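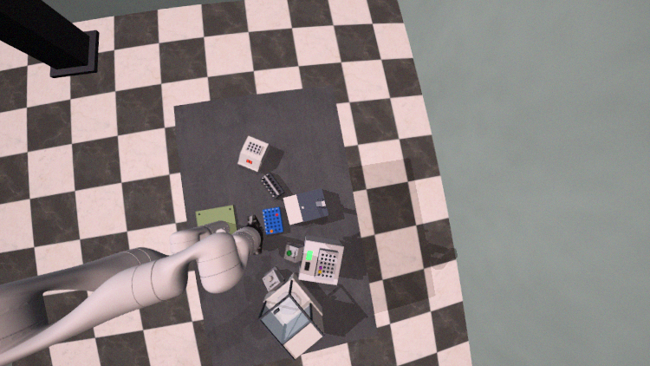 # Bench simulation working group — minutes

Monday, 10:00, small meeting room and call. Control, perception, planning and tooling all represented. Lab operations joined for items 3 and 4.

## 1. Last meeting's minutes

Accepted with one correction. The wrist limit change went into the Skutel config, not the Kuter one. Tooling has fixed the note in the tracker.

## 2. Status by area

**Control.** The joint controller in Skutel now runs at the same step as the physics. The old version skipped a step whenever rendering fell behind, and that accounted for the jitter seen on slow approaches. Gripper closing force is still a fixed value. Control wants to make it a parameter per object but will wait until the grasp interface is settled (item 4).

**Perception.** Pose estimates from the overhead view are good on the blue rack and poor on the transparent enclosure. The depth output goes straight through the clear walls and the fitter locks onto whatever is inside. Masking the enclosure by its black edges helps when the edges are in clear view. When the arm crosses them the mask fails and the fitter goes back to the interior.

The checkered floor was discussed again. Perception finds it useful for checking camera calibration and would like to keep it for that. The complaint from planning is that the segmentation model picks up dark tiles next to the dark mat as part of the mat, and the mat boundary is what planning uses for the keep-in zone. Agreed to keep the floor and take the mat boundary from the scene file for now. Perception will add plain and low-contrast floors to the randomizer.

**Planning.** Kuter finds a path to the blue rack from the home pose in every layout tried so far. Paths are long, though. The elbow swings wide to the left before coming in, even with nothing in the way. Planning thinks the cost on joint travel is set too low against the clearance cost. A sweep of 5 weight settings is running.

**Tooling.** Scene files are now checked on load. A file with overlapping collision shapes is refused with a message naming both shapes. This caught two old layouts where the small box with the green button had been pushed into the instrument beside it. Touching is allowed, overlap is not.

## 3. Overnight run

The run in Calvo covered 2183 episodes. Failures were mostly in the approach phase, and some 100 of them ended on the timeout with the gripper close to the rack and no contact reported. Control and planning disagree on the cause. Control says the final waypoint is set too high. Planning says the goal tolerance in Skutel is tighter than the controller can hold.

Lab operations asked whether these would count as failures on the real bench. Nobody was willing to answer without looking at the logs. Planning will replay a handful with the tolerance loosened and report back.

Also raised: shadows. The lighting randomizer puts long shadows across the mat, and the color classifier for the rack drops off in the darker ones. Perception does not want the shadows softened. They will add more of those lighting setups to training.

## 4. Grasp interface

Long discussion. Two proposals:

- A: the planner sends a target pose and an approach direction, and control decides when to close.
- B: the planner sends a full sequence including the close command.

A is simpler to test. B is what Postora expects on the deployment side, and changing it there would mean a new release. Lab operations prefers B — they want the close command to show up in the log as its own line.

Decision: go with B, with a guard in control that refuses to close if the wrist is still moving.

## 5. Other business

The naming of objects in scene files is inconsistent (box_small, smallbox, box_s). Tooling will propose a scheme before anyone renames anything.

Disk space on the render machine is low again. Please delete old Calvo output.

## Actions

- Control: closing guard, draft for review.
- Planning: finish the weight sweep; replay timeout episodes.
- Perception: floor variants; write up the enclosure problem with sample masks.
- Tooling: naming proposal; add the mat boundary to the scene file export.
- Lab operations: send the current list of required log lines.

Next meeting same time, same room. Closed at 11:10.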